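Keson Plan & Paint Help Desk
Ticket: Colors wash out after changing wall finish
Status: Solved
Opened by: Joonas Oksanen
Handled by: Nipon Sangkhawat
Product area: Wall colors, daylight preview

Joonas Oksanen wrote:
Hi all! First off, I love this program. I'm redoing my mother's apartment in it before we buy a single can of paint, and she is having a great time picking colors over my shoulder. One problem. When I pick the Awasthi range for the walls, every color comes up nearly white in the daylight preview. The swatch in the side panel is a lovely deep sage. On the wall it's milk. Switching back to the Skallonov range fixes it, but she has her heart set on the sage.

Tried so far:
Restarted the program. No change.
Deleted the room and drew it again. No change.
Turned the sun slider from 70 down to 40. Everything gets darker, the wall is still milk.
Evening preview. Wall looks right! Sage at last. Back to daylight, milk again.

Nipon Sangkhawat replied:
Hi Joonas, what a nice project, and thank you for trying the evening preview before writing in. That saved us a step. Could you open Wall Finish, click the little arrow next to the color name and tell me the number in the Sheen box? Also, did you bring in the Awasthi range from a file, or get it from the in-program library?

Joonas Oksanen wrote:
From a file, a friend at work sent it to me. Sheen says 1000. Is that a lot?

Nipon Sangkhawat replied:
Ha, that is a lot! The box is meant to stop at 50. Older Awasthi files were written on a different scale and the import lets the number straight through, so in daylight your walls bounce back nearly everything the sun throws at them. Please try this:

1. Save a copy of your plan.
2. Open Wall Finish and set Sheen to 10 or lower for each wall.
3. Go to Preview, then Clear Stored Light.
4. Run the daylight preview again and give it a minute to settle.

Step 3 matters. Without it you will see the old light on the new finish and think nothing changed.

Joonas Oksanen wrote:
It worked!! Sage everywhere, morning and evening. I did forget step 3 the first time and had a gloomy five minutes. Mom has already moved on to curtains.

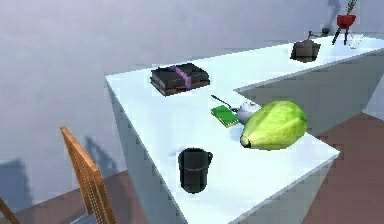
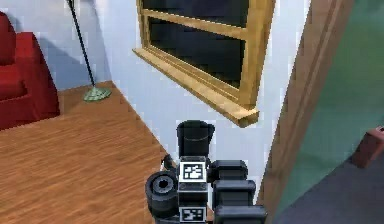 One more question while I have you: is there a way to put two wall colors next to each other in the same preview? We're down to the sage and a warmer cream from the Skovov range, and flipping back and forth makes us forget the first one. I'd like to judge them against strong colors like the red armchair, and with the yellow window frame too, which seems to change how a pale wall reads more than I would have guessed. Mom wants the same test for her bedroom.

Nipon Sangkhawat replied:
So glad to hear it! Yes, there is. Select the wall, choose Split Finish and drag the line to the middle. Each half keeps its own color and its own sheen, so check both boxes if one of them came from a file. I've passed the import problem along to the developers. Leaving this open until Wednesday in case the bedroom acts up.

Joonas Oksanen wrote:
Bedroom is fine. Split Finish is wonderful. Cream won. Please close!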